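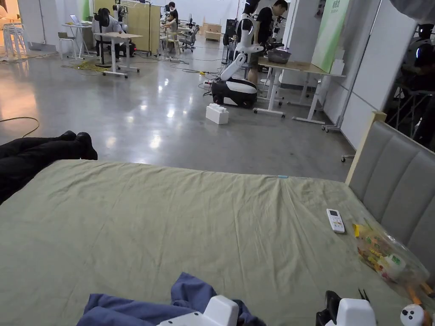
How often should a bed that gets used all day have its sheet changed? Once a week is plenty for most households, and twice if people nap on it in street clothes or eat there.

The bed has become the other sofa. Shirts get folded on it, toys get dumped on it, and the air conditioner remote ends up there because that's where somebody was lying when the room got warm. When Modeo, a small furniture store in Ladaddale, asked its customers in May what they did on their beds besides sleep, it got 1,328 answers. Folding laundry came first, with 599. Only 64 said they did nothing else.

That changes what you want from the bed itself. A padded headboard with vertical channels is good to lean on, but crumbs and lint settle in the seams. Go down each channel with the narrow vacuum tool once a month. If there's a wood trim, wipe it with a barely damp cloth and keep the water off the fabric.

Sheets are simpler. A plain color like sage green or cream hides lint well enough, and wrinkles don't matter much on a bed that will be sat on again in five minutes. Fit matters more. A sheet that's loose at the corners creeps toward whoever is sitting, and you spend the evening pulling it back.

Small things are harder. Toys do well in a clear plastic bag, which shows what's inside and goes up against the headboard in one move. The remote needs a fixed place off the bed -- a hook, a drawer, a tray, anything. Clothes waiting to be folded should come over one batch at a time.

For shirts, the bed beats a table. There's room to lay one out full length, and you can take it by two corners and pull it straight before the first fold. Smooth it from the collar down, turn in the sleeves, and fold it in thirds.

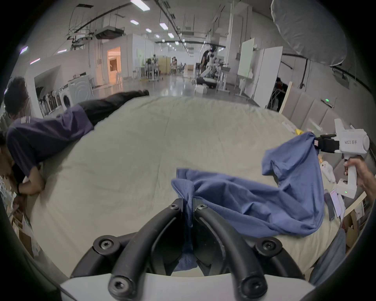 Etelka Szilágyi disagrees about the thirds. She folds a shirt in half and then in half again, and says thirds are only worth it if your drawers are shallow. Hers are deep, and she'd sooner be done.

Either way, put the stack in the drawer before anyone lies down.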